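Talk notes, shop night, 13/02/2023
Yevdokiia Romaniuk
two arms one torso: where the Gastau build is at

Keep it to 20 min. Water. Plug in laptop BEFORE people sit down.

Start: who has been here since November? hands. OK so you remember the pile of parts on the back bench. Skip the pile story if most hands go up.

What Gastau is. Two-arm upper body, white shell, gripper each side. No legs, never legs, please don't ask about legs. Goal is dull on purpose: pick up a small thing with one hand, pass it to the other, put it down. Shared build, shop hours, anybody on the list can touch it if they sign the sheet.

Money quick. 382 dollars so far on the real one, mostly bearings and the second wrist. Sim cost zero. Say that twice.

Why sim first. Broke a finger mount in week one by driving the left arm into the bench (my fault, own it). After that, rule: nothing runs on the real arms until it has run in Rellent. Rellent = our sim folder, model plus room plus the test scripts. Slow at first, took me 48 evenings to get joints and shell lined up, some of that was me learning the software, dont dwell.

Next slide. Let them look a sec before talking. 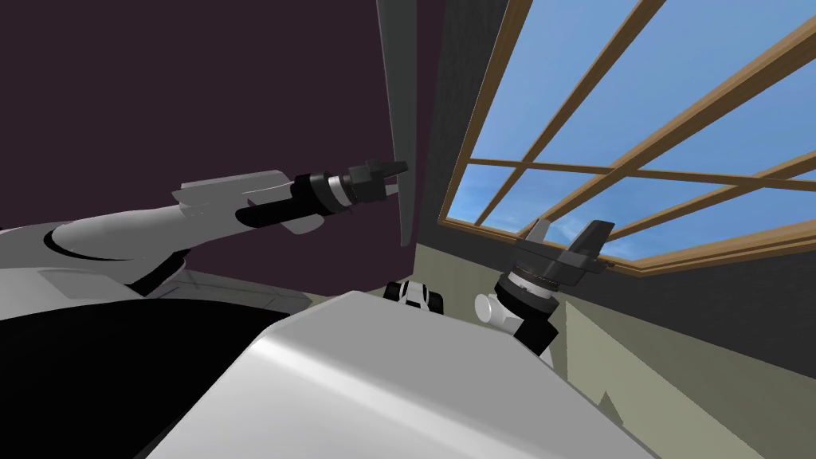 Rellent render, both grippers up, view over the torso

Points for this one:
- left gripper comes in from the side, right one pointing nearly straight up. Grippers are the same model both sides, ask me later about mirroring, it was a pain
- left fingers slightly open. Open a bit is the start pose now, we used to start closed and waste a move
- torso blocks a LOT. Look at how little of the small white and black piece you get past the top edge. Big lesson of the winter. If a camera sits about there it can't see what the hands are doing down low
- the room is a stock room, window and all. No it is not my house

So: camera height. Two options. Raise the camera on a mast, or tip it down and live with a view full of chest. Kaimal is the mast version (Kaimal is just the branch name, say so, people thought it was a company). Mast wobbles when both arms move. Tipped version doesn't wobble but you lose the near part of the table. I lean mast. Want to hear from anyone who has stiffened a thin tube without adding much weight.

Handoff test. Explain how we score: pass counts only if the second hand holds it for 6 seconds. Ran 200 tries in sim. Read results off the sheet, NOT from memory, I got it wrong last time and got emails. Most fails are one kind: the receiving wrist turns late and the fingers close on the corner. Act it out with hands, works better than the graph.

What went wrong list, go fast
joint limits typed in degrees, sim wanted radians. Arm went through the torso. funny for a minute
shell too thick in the model, so sim said collision where theres a clear gap on the real one
friction on the finger pads is a guess. still a guess. need someone with a spring scale
two people edited the same script on the same night, pls use the branch

Demo if time. Open Rellent, run the slow handoff, talk over it. If it hangs, skip it, do NOT debug in front of people. Recording is on the desktop.

Real arms: left one moves, shoulder and elbow ok, wrist has play in it. Right one is wired but not tuned. No live demo tonight, answer is no even if they beg.

Grirnari = the gripper redesign. Wider plate, swappable fingers. Drawings are on the shared drive, nothing printed yet. Need two people who like CAD and one who likes sanding. Pass the clipboard round NOW not at the end, people leave.

Questions they will ask
can it fold laundry - no
what does it weigh - havent weighed it w/ shell on
can kids come - yes with a grown up, goggles
can I use the sim at home - yes, see me for the login, needs a decent graphics card

Next build night same time, bring own hex keys, the shop set is missing the small one agian. Chairs back on the rack. Lights.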